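Floors, or What I Learned From Three Months of Pale Tile
by Carolina Peixoto

Hello again, and welcome to all the new people who came across from the Niditham gardening list. There's less gardening here than you may have been promised, sorry, though the tomatoes do get a mention further down.

A few of you wrote back after the June issue wanting to know how I was getting on with the tile. For those who missed it, we moved house in the autumn, and I went from carpet in every single room (beige, thick, forgiving) to hard floors the whole way through. I grew up with lino. I know lino. You can drop an egg on lino and carry on with your morning. Pale tile is a different beast altogether and I've had to rethink pretty much everything I do with a bucket.

First thing: I was using far too much product. My mum always sloshed a good glug of whatever was under the sink into hot water and that was that, so I did the same, and after a few weeks the hallway had a sort of grey bloom on it that I took for dirt. So I washed it again. With more product! It was residue, of course, and I was adding a fresh coat every weekend like a woman varnishing a boat. Old Mr Barreto, who laid floors for 45 years and lives over the back fence, had a look at it and told me to wash it with plain warm water three times over and then ring him if it was still cloudy. I didn't need to ring him. I took him some tomatoes instead.

Second thing, and if you have real stone please read this bit twice: no vinegar. I know. I love vinegar. I clean the kettle with it, I clean the shower screen with it, I put it on chips. But marble is soft, chalky stuff as stone goes, and acid eats into the polish and leaves dull marks that no amount of rubbing will shift. Same goes for lemon juice, and for a splash of wine that sits there overnight. If you aren't sure what you've got underfoot, stick to a pH-neutral cleaner and you can't go far wrong.

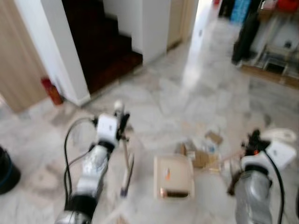
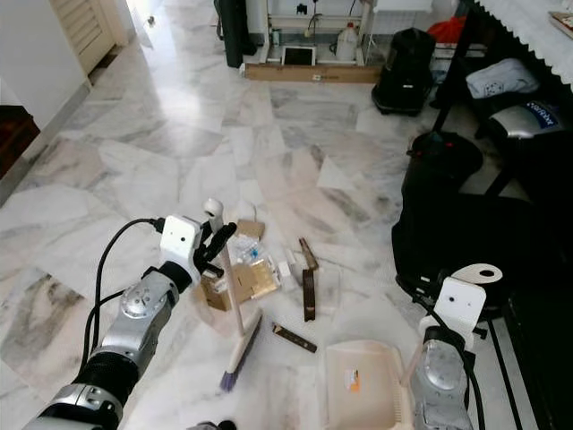
Marble tile underfoot, and in the second photo a broom with purple and grey bristles.

Third thing is the sweeping, and I was a terrible skipper of sweeping. With carpet you run the vacuum over it and you're done. With tile I'd go straight in with the mop and wonder why I was pushing grey soup from one end of the kitchen to the other. Grit is the real enemy on a polished floor. It comes in on shoes, it gets walked about, and it works like very slow sandpaper. So now I sweep every evening after tea, before I sit down (if I sit down first it doesn't happen, I know myself), and I only mop once a week.

Get a broom with soft bristles if you're buying one. The stiff sort is grand for the patio and hopeless indoors, it just flicks the fine stuff into the air and you find it on the skirting an hour later. Short strokes, pull towards you, keep the bristles on the floor at the end of the stroke. Start at the far corner and work to the door. And when you put it away, hang it up or stand it on its handle, don't leave it sitting on its bristles or they'll all bend to one side. I've ruined a perfectly good one that way and I'm still cross about it.

Mats, too. One outside the door and one inside, and give them a good shake more often than you think they need. We've got a Privent one on the step that's ugly as sin and catches everything, and a nicer one inside that catches whatever's left. Felt pads under the chair legs - check them every so often, they pick up grit of their own and then you're dragging it about with every meal.

For drying I've gone back to an old bath towel under my feet, shuffling along behind the mop like I'm at the ice rink. The kids think this is hilarious. It takes roughly 5 minutes for the hallway and there isn't a streak to be seen. Janelle from the Brultus Street library asked whether a steam mop would do the job faster, and I had to say I'm wary of it on anything with old grout or natural stone. Has anyone used one for a few years and lived to tell the tale? Write and let me know, I'd love to hear from somebody who isn't trying to sell me one.

Next issue will be grout, and the toothbrush I have set aside for it. If you've got a favourite colour of grout that hides everything, I'm all ears, as ours was apparently chosen by someone who never wore shoes or cooked with turmeric.

Carolina x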